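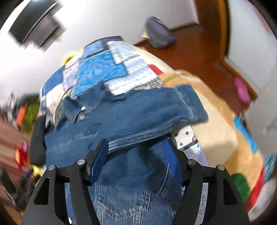
*Gripper pair, denim jacket task. Both contact pads against the cloth, navy on the left and ridged bright blue on the right.*

**Hand-held gripper check, Sondgate garment folding set**
Checked by Hedvika Mikuš, February, before the afternoon run

Hello all -- I've kept to the usual order, and my comments are longer than the boxes allow, as ever. Please read the ones marked OPEN before you pick anything up.

**Jaws and linkage**

- [x] Pivot pins seated, all four. No play that I could feel on either side.
- [x] Outer arms free of lint. I had quite a bit of blue fluff out of the recesses with the soft brush (the denim sheds like a cat in spring).
- [ ] Jaw opening even left and right. OPEN. The right one lags a touch when you squeeze slowly. I've put a drop of Jidach light oil on it and would love a second opinion after the run.

**Contact pads**

- [x] Pads stuck down at the tips, no lifting corners.
- [x] Ridges on the right pad clean. Pads are at 305 cycles now and we change them at 400, so there's no hurry yet, but do look at them when you wipe down.
- [x] Wiped with a dry cloth only, please! Alcohol makes the glue go soft.

**Grip on hard parts**

- [x] Cuff held without the tips riding up on the metal button. Take hold of the cloth beside it and close gently; a button under the pad leaves a dent that never quite comes out.

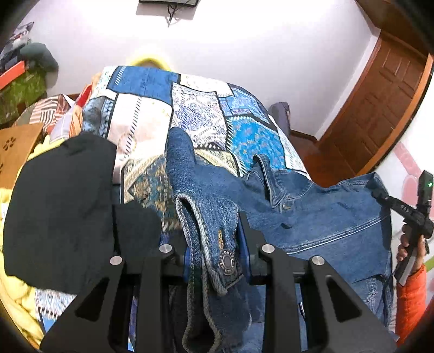 *Cuff between the jaws, button and buttonhole clear of the grip. Second gripper at the jacket's upper corner.*

**Second gripper**

- [x] Indicator light green.
- [x] Handle comfortable, nothing rattling.
- [ ] Battery above 29 percent at the end of a run. OPEN, I'll fill this in tonight. It started at 100.

Spare pads are in the Štefanec drawer, bottom left, and there are 9 of them. If you take the last pair, drop me a note and I'll order more from Waststead.

H. M.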